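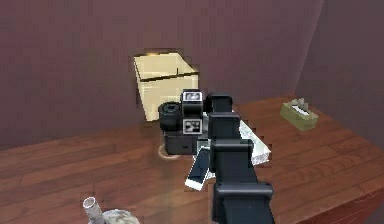
What does the grant still have to pay for before the arm can be used by other members of the workshop?

Two items: the replacement wrist bearing and a second power supply. Both are quoted, and together they fit inside the remaining balance of $300.

Progress report, March
Project: Siltard tabletop arm
Site: Brurnia shared workshop
Submitted to: Wistero small grants program

1. Status

The arm is assembled and moves on all joints. Control software runs on the workshop desktop and drives both the simulator and the hardware from the same configuration file. The simulator was finished in February and now serves as the first check for every change to the motion code. A change goes to the hardware after it completes a full set of 75 simulated reaches with no contact against the table or the walls.

2. Work in this period

The simulated workspace was rebuilt as a tabletop with household objects on it, including a camera, a lamp, a phone and a tissue box. The earlier version had only plain blocks, and the planner did well on those for the wrong reason: every block was the same height. With mixed heights the planner chose poor approach paths, mostly when the target stood close to something taller. The clearance setting was raised and the path search now allows a retreat move before the final approach.

We logged 777 simulated reaches with the new objects. Failures are sorted by cause in the attached spreadsheet. The largest group is links passing too close to low, flat objects while the gripper is aimed at something behind them. The gripper itself clears; the middle links do not. This is a planner fault and is being worked on.

Render quality was left low on purpose. The desktop has an old graphics card, and finer images slowed each run without changing the contact results.

3. Hardware

The wrist bearing has play in it and needs to be replaced. Until then the real arm is held to half speed. The Mabaso controller board runs over 300 minutes without a fault - the earlier resets were traced to a loose ground wire.

4. Not done

Gripper force calibration has slipped to the next period. The written safety sheet for members is in draft and lacks the section on the stop button.

5. Next period

Fit the bearing, repeat the reach tests at full speed, calibrate the gripper, finish the safety sheet. No change to the end date is requested.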